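How to Sort Out a Pencil Mess in One Afternoon

Filed under: Desk & Craft Corner

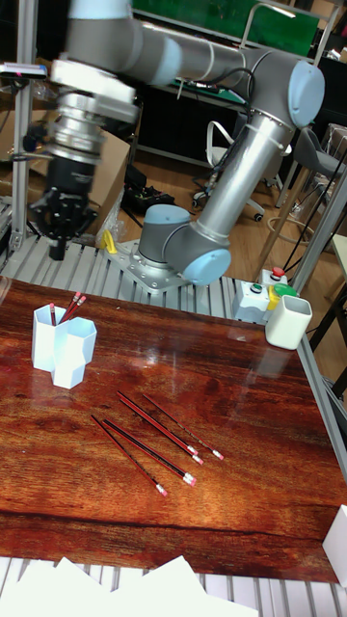
Pencils are my favorite thing to organize, and I will happily talk anyone's ear off about it! They're cheap, they last for years, and a good holder makes you want to sit down and draw. I like a white hexagonal holder with two joined compartments, the front one taller than the back, with dark red pencils going in a few at a time. Red against white on a shiny reddish-brown tabletop looks so good that I've stopped hiding mine in a drawer.

What you'll need

A holder with at least two compartments
A spare cup for rejects
A sharpener (I use a little hand-crank Skimico)
A white vinyl eraser
A damp cloth

Step 1: Get them all out

Go through the drawers, the backpacks, the kitchen junk tray and the coat pockets. Put every pencil you find on one table. When Yu-ting Kan and I did this for her classroom we ended up with 973 pencils, so give yourself plenty of space if you're doing it for a school.

Step 2: Line them up

Lay the pencils side by side with the erasers all pointing the same way. It takes a minute and it makes the next part so much faster, as you can run your eye along the tips and spot the broken ones right away.

Step 3: Test the erasers

Rub each one on scrap paper. If it leaves a pink smear or feels like a pebble, try a few strokes on a fine nail file. That often wakes up an old eraser! If it still smears, the pencil can stay, but keep the vinyl eraser handy.

Step 4: Sharpen

Turn slowly and stop as soon as you have a point. If the lead keeps snapping, it's probably cracked inside. Pencils shorter than your pinky go in the reject cup.

Step 5: Fill the holder

Wipe the holder out first (graphite dust gets everywhere). Long pencils go in the tall compartment, short ones in the low one. I put mine in eraser up so I don't stab my hand reaching for one, but Jui-lin Fu swears by points up so he can see what's sharp. Try both!

Leave some room in each compartment. Pencils that lean a bit are easy to grab, and a jammed holder tips over when you pull one out.

Step 6: Deal with the rejects

Stubs are great for marking wood, labeling seed trays or keeping score at game night. I keep two in the glove compartment.

I redo the whole thing every March, usually with the radio on and a big mug of tea.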